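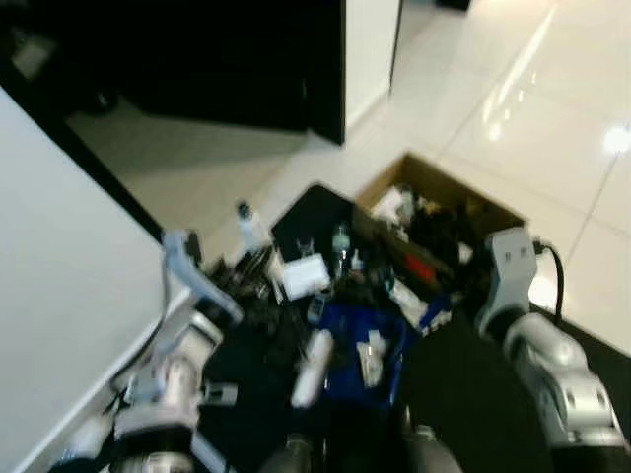 Sorting and Reduction of Mixed Floor Storage
Student project report, Gralis workshop course
Author: Kojo Kwofie

1. Background

Storage in the teaching workshop had no fixed rule for small or odd items. Anything without a shelf location was put on the floor in a cardboard box, a bin, or beside them. By July the heap held bottles, packaging, cable-like black items and general waste together. Two earlier attempts to clear it, recorded in the Gananar course log, stopped when the boxes were full.

The aim of this project was to set up a sorting method that a single student can follow without asking staff about each item. Cleaning of the floor and repair of sorted items were outside the scope.

2. Method

Items are taken from the top of the heap downward. Pulling from the side was tried first and dropped, as long items drag others with them. Each item goes into one of five groups:

Keep, with shelf location
Keep, no shelf location
Return to owner
Recycle
Discard

The decision limit is 30 seconds per item. An item that passes the limit goes into the second group and is reviewed at the end of the session. Bottles are handled before anything else. A bottle without a readable label is set upright in a separate tray and is not opened. Crumpled paper or cloth is unfolded before it is discarded, because small parts collect in the folds.

Open containers are the main source of error. A cardboard box with its flaps down accepts anything that fits through the top, and the contents then count as stored although they have not been sorted.
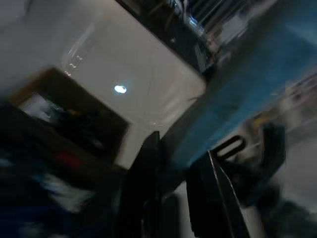 Soft and crumpled material takes up a large share of the volume in a brown box of this type and hides what lies under it. For this reason the method requires soft items to be lifted out first and laid flat. Dark items are then spread on a light surface. Black parts are hard to tell apart while they are stacked, and separation by shape is faster once they no longer overlap.

3. Results

The full sort covered 119 items, recorded on the Tanoli tally sheet. The sheet has one line per item and a column for the group. It does not record weight or size, which limits what can be said about the space gained. The second group was larger than planned. Most of its entries were cables with no matching device.

4. Discussion

The time limit worked for rigid items and poorly for cables. A cable has to be untangled before it can be judged, and the clock was running during that step. A revised rule should start the time after the cable is free.

The shelf labels supplied under the Velero storage plan are adequate for tools. They have no category for packaging that is kept for reuse, and a label should be added before the next sort. Maximum fill height for any open box is set at 200 mm.

5. Remaining work

Review of the second group
Labels for cable storage
Repeat sort at the end of the next term, using the same tally sheet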